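Chapter 7
Faults That Report Success: Lost Grips, Cable Snags and Protective Stops in Bin Work

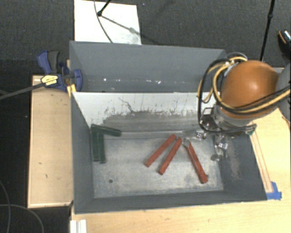

7.1 Scope of the Chapter

The preceding chapters treated the picking cell as a system that does what it is told. Chapter 7 drops that assumption. It covers faults that occur between the moment the gripper enters a bin and the moment the arm leaves it, and it treats them in the order in which a technician usually meets them: lost grips, wall contact, cable snags, and shifts of the bin itself. Electrical faults in the controller cabinet are left to Chapter 9.

The reader should already be able to jog an arm in joint and tool coordinates, read a fault log, and state the difference between a protective stop and an emergency stop. Those who cannot should return to Section 4.3 before continuing.

After working through the chapter, the reader should be able to classify a bin fault from the log and the position of the arm, release an arm that has stopped inside a bin without adding damage, and decide whether the cell may be restarted or must be handed over for inspection.

7.2 An Opening Case: The Mukuscombe Stop

In May, a training cell at Mukuscombe was running a sorting program on colored bars. The program, written on the Dronar controller, had completed 1,000 cycles with no logged fault. On the next cycle the arm descended near a side wall, closed, and began to lift. The wrist force rose past its limit and the controller issued a protective stop. The operator cleared the stop from the pendant and pressed resume. The arm lifted a second time, stopped a second time, and pulled one of the bins out of position.

The log listed two force-limit events and nothing else. The investigation, led by Mahnaz Ghasemi, found that a loop of cable had caught beneath the bin rim during the descent. The loop had been dressed correctly for the wrist angles used in the original program. A later edit had added a grasp with the wrist rotated a further 80 degrees, and the cable had not been checked at the new angle.

Three findings from her report are used throughout the chapter.

First, the fault was present before it was logged. The snag took place on the way down. The force limit detected it only on the way up.

Second, the log named the symptom. "Force limit exceeded" describes what the controller measured. It does not separate a caught cable from a jammed part or a finger under a rim.

Third, the second stop was avoidable. The operator had a valid procedure for clearing a protective stop and followed it. The procedure did not require anyone to look into the bin.

7.3 Why Bins Produce Faults

A flat table gives an arm free space on every side of a part. A bin does not. The walls limit the directions from which a finger can approach, and the limit is most severe for parts in the corners. Long, straight parts add a further difficulty. They come to rest at differing angles, sometimes side by side with no gap for a finger, and moving one may move its neighbors.

Metal bins bring problems of their own. A worn floor reflects light unevenly, and scuffs may be read by a vision system as edges. Chipped coating on a wall has the same effect. A bin that was imaged correctly when new may produce false edges later, and the error grows too slowly to be noticed from one shift to the next.

Arms are stiff and bins are thin. When a finger presses on a wall, the bin will usually move or bend before the arm does. Clamping reduces movement but passes the load to the bench and to the gripper. A clamped bin should never be taken as proof that the taught positions are still good. Check them against the reference point after every force-limit event, including those that appear minor.

7.4 Terms Used

Lost grip: a part leaves the fingers after the closed signal has been accepted.

False grip: the closed signal is accepted with no part, or the wrong part, between the fingers.

Wall contact: any unplanned touch between the tool and the inside of the bin.

Snag: a cable, hose or fitting catches on a fixed object and restrains the arm.

Bin shift: the bin moves relative to the position at which it was taught.

The Yordanov scale, introduced in Section 7.6, ranks these faults by the load they place on the wrist. It does not rank them by danger to people. A snag with low wrist load can still release suddenly, and the arm must be treated as loaded until shown otherwise.

7.5 First Response to a Stop Inside a Bin

The steps below apply to any arm that has stopped with its tool below the rim.

1. Leave the stop in force. Do not press resume.
2. Record the fault code and the joint positions.
3. Look at the tool, the wrist and the full length of the cabling from outside the guarded area.
4. Apply lockout as described in Section 4.5 before reaching into the cell.
5. Free any caught cable by hand. Do not use arm motion to pull it clear.
6. Remove the lockout, leave the guarded area, and jog upward in tool coordinates at 10 percent speed or less.
7. Inspect connectors, cable jackets and fingertips.
8. Check the bin against its reference point.

If step 7 or step 8 shows any change, the cell stays out of service until it has been inspected. The Eso inspection form in Appendix C has 16 entries, all of which must be completed before restart.

Section 7.6 takes up the force record from the Mukuscombe stop and shows how the two events can be told apart from an ordinary jammed part.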